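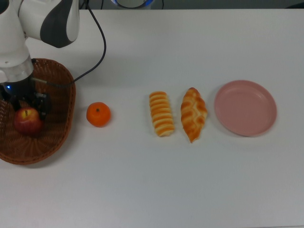 The Bondell lab opens its doors twice a year, once in August and once in the middle of winter. I skipped the summer one because of the crowds and drove up for the winter session on 2018-01-18. Parking was easy. Sign-in took longer than it should have, as the badge printer was out of labels and the front desk was writing names by hand.

The schedule listed four stations. I had two hours and spent most of them at the second one, which was tabletop sorting. The task is simple to state. Fruit goes in the basket, bread goes on the plate. The objects start wherever the operator puts them, and the arm is expected to deal with that.

Soledad Ledesma ran the station. She works on grasp planning and answered questions without slides, which I appreciated. The software stack is called Nultau. It has a perception stage, a planner that proposes candidate grasps, and a scoring step that ranks them. According to her, the planner proposes 174 candidates per object in the current configuration and throws out most of them on reach and collision checks before scoring begins. The number is a tuning choice. More candidates gave slightly better grasps on odd shapes and made the pauses between moves noticeably longer.

I asked why bread. Rigid objects are a poor test of a two-finger gripper, she said, as you can close hard on them and get away with it. An apple tolerates a fair amount of force. A pastry does not, and it also varies along its length. A ridged roll gives the fingers a different width depending on where they land, so a grasp a little off from the planned position meets a different cross section. The long pointed kind is worse, with tapered ends that offer very little to hold. The planner is therefore biased toward the middle of anything elongated.

There is also the release. Putting a piece of fruit in a basket is forgiving. The walls do the work, and nobody minds if the fruit rolls a bit. A plate has a low rim and limited area, and if one pastry is already there, the second has to go down beside it or partly across it.

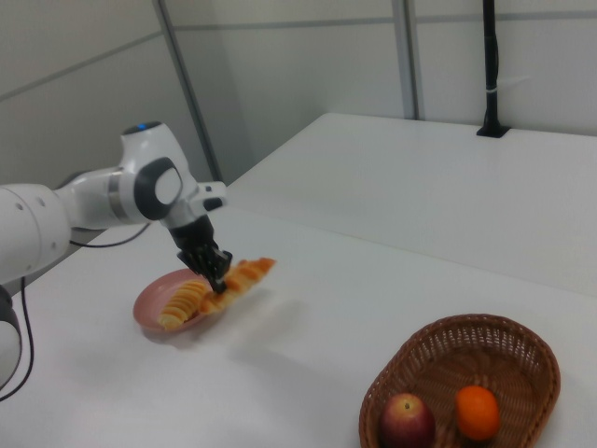

Placement height is handled in a way I had not expected. The planner does not assume the plate is bare. It takes a fresh height estimate of the target area before each placement and lowers to a stopping point above whatever it finds, then opens. Ledesma called the remaining gap the drop margin. If it is too large, the object bounces or rolls. If it is too small, any error in the height estimate pushes the held object into the one below. They set it by trial, using a lot of bakery goods.

Force limits are set per object class. I asked for the values and got a polite no. I did get the cycle figure for the fruit and bread task as configured that day, which was 31 seconds per object, including perception. A person does it in two. She brought up that comparison before I could, and said speed was not being worked on this year.

The logging was the part I would copy. Every attempt gets a record with the chosen grasp, the runner-up, the commanded and measured finger opening, and a free-text note from the operator. They had 3021 attempts in the log for this task by the morning of the visit. Trinidad Saavedra, who maintains it, showed me a query that pulls every case where the measured opening differed from the prediction by more than a set threshold. Most of the results were bread. She reviews these by hand and adds a cause code. The most frequent code was a bad width estimate, followed by an object shifting as the fingers closed.

I asked whether the runner-up grasp would have done better in those cases. They don't know. It isn't executed, so there is nothing to compare against, and resetting a pastry to its exact starting pose is harder than it sounds.

Two complaints. The handout covered an older version of Nultau and described a scoring method they have since dropped, which cost me ten minutes of confused questions. And the cable routing on the arm deserves attention. There is a fair amount of slack between the upper link and the gripper, and I would want to know how it behaves near the end of the wrist's range. Saavedra said the planner treats it as a padded volume. That works until someone swaps the cable for a longer one and forgets to update the model.

The other stations got less of my time. Sartori had a conveyor inspection cell that was down for most of the session. The Plalutard table was showing a calibration fixture priced at 900 dollars, and I took a data sheet. I'll go through the calibration procedure in a separate post once I've read it properly.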